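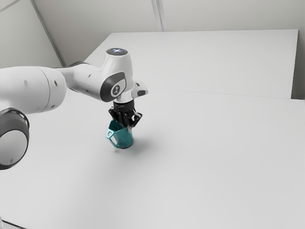
Lindiwe Mabaso thinks I've got the whole electric plane thing backwards. Her comment on my last post was longer than the post, so I'm pulling the main bit up to the top where people will see it:

> You keep going on about range. Range is the easy complaint. Ask them what the plane weighs when it lands. A normal plane burns its fuel and gets lighter all the way there, a battery plane lands exactly as heavy as it took off. So your gear, your brakes, your wing, all of it has to be built for the full weight every single time. And then ask who's paying for the new batteries.

Right. Fair. I did leave that out, and it matters more than most of what I put in.

So, second go at this. Written fast, before work, coffee going cold.

For anyone who missed the first one - Jeteo is the outfit that wants to fly a small battery plane between Baltby and Pavville. Nine seats was the early talk, then it was fewer, now the website just says "commuter size" which could mean anything. They did an open evening at the airfield in May. I went. Folding chairs, a slide show, a cabin mockup you could sit in if you were willing to queue. I queued.

The cabin's nice. Narrow. My knees were against the seat in front and I'm not tall. Big windows though, and whoever picked the seat fabric did a good job. No toilet. They say the flight's too short to need one and I'd like to introduce them to my father.

Anyway. Weight.

I wrote to Jeteo with Lindiwe's question and got a reply the same afternoon from Hazem Mansour, which suprised me. He didn't dodge it. He said yes, landing weight is the number that drives the structure, and that the gear on the plane is heavier than you'd find on a similar sized turboprop. They've made some of that back in the wing. Some, he said. I asked how much and he said he'd rather wait till they've flown it more. OK.

On batteries he was a bit more slippery. The packs get swapped on a schedule, the schedule isn't settled, and the cost is "in the model." I bet it is. Every start-up has a model. What I'd want to know is what happens to the ticket price if the packs wear out sooner than they hope, and I put it to him like that, and haven't heard back on that one yet. Will update if I do.

Now range, because I'm not letting go of range. The claim is 200 miles. Baltby to Pavville is well inside that, which sounds great until you start taking bits off. You need a reserve. You need enough to go somewhere else if Pavville is fogged in, and Pavville is fogged in a lot, anyone who's lived there knows. Cold takes some more off. Old batteries take some more off again. By the time you've done all that there's not a huge amount left over, and that's on a good route, a route they picked themselves because it suits the plane!

I don't say that to be mean. Short routes are the point. The old Kabbaj service used to do this same hop with a thirsty little twin that rattled your fillings, and it died because fuel and maintenance ate it alive. I flew it maybe a dozen times. Loud enough that you gave up talking and just ate your mints. If somebody can run the same trip on cheap electricity with motors that barely need touching, there's a business there. Maybe. The drive is nearly 3 hours when the bridge is behaving and I've stopped expecting the bridge to behave.

Things I liked, from my notes, which I can half read:

- Noise. They played a recording of a takeoff next to a recording of a normal prop plane. Recordings prove nothing, you can set the volume however you want, but the sound was different. More of a hum. The people who live off the end of the runway were very interested in that part.
- Charging while boarding. They want the plane turned round in under an hour. Needs a proper power supply at both ends and right now Baltby has, as far as I can tell, an extension lead and a vending machine.
- Motors. There are 2 and either one is meant to get you home. Same as any twin, but they spent a while on it and I was glad they did.

Things I didn't:

- No date. Every question about dates got the word "certification" and a sad smile.
- Bags. One small one each. For a commuter fine, for anyone going on to a real flight from Pavville, useless.
- Fares. "Competitive with driving" - driving what?

Somebody at the back asked about hydrogen and you could see the whole front row of staff sag a little. Poor things. Must get it every night.

Lindiwe's other point, further down her comment, was about pilots. Her feeling is that small planes have a terrible ratio, you pay the crew the same whether there's a few people behind them or a full jet. That killed plenty of commuter lines long before anybody thought of batteries. Jeteo's answer at the open evening was more flights per day per crew. Which, ok, but then your turnaround has to work, so your charging has to work, and the charging at Baltby is, see above, a vending machine. It all leans on everything else. Pull one bit out and I'm not sure what's still standing.

I still want it to happen. I've wanted to get on a quiet little plane out of Baltby since I was a kid watching the Kabbaj twin bounce down the runway from the back seat of my mum's car. I'd buy a ticket on the first day. I'd probably buy one on the second day too, first day will be all politicians.

But I came out of the first post sounding like the brochure and a couple of you told me so. Noted. Consider this the grumpier version.

Next up is the airport meeting about the power supply, they've said 7pm and they always start late. I'm going to ask who pays for the cable. If you've got a better question than that stick it in the comments before then and I'll try and get it in, they only let you have the microphone once.

Also yes, I know the link to the route map is broken. Will fix tonite.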